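Caldeira Folding Craft Table, Light Beige

The maker calls this top "scratchproof." We don't. Our tester, Amber Cheetham, marked hers with a house key in one pass, so treat that claim as hopeful. The legs lock firmly and the hinges are decent. 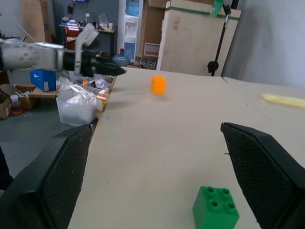
Light beige tabletop with building blocks.

Stated load is 800 pounds. We have no idea who checked that, and we wouldn't stand on it. Folded, it fits behind most doors. Comes with 2 spare hinge pins and a 6-month warranty, parts only.

Item 578. Ships from Drercombe.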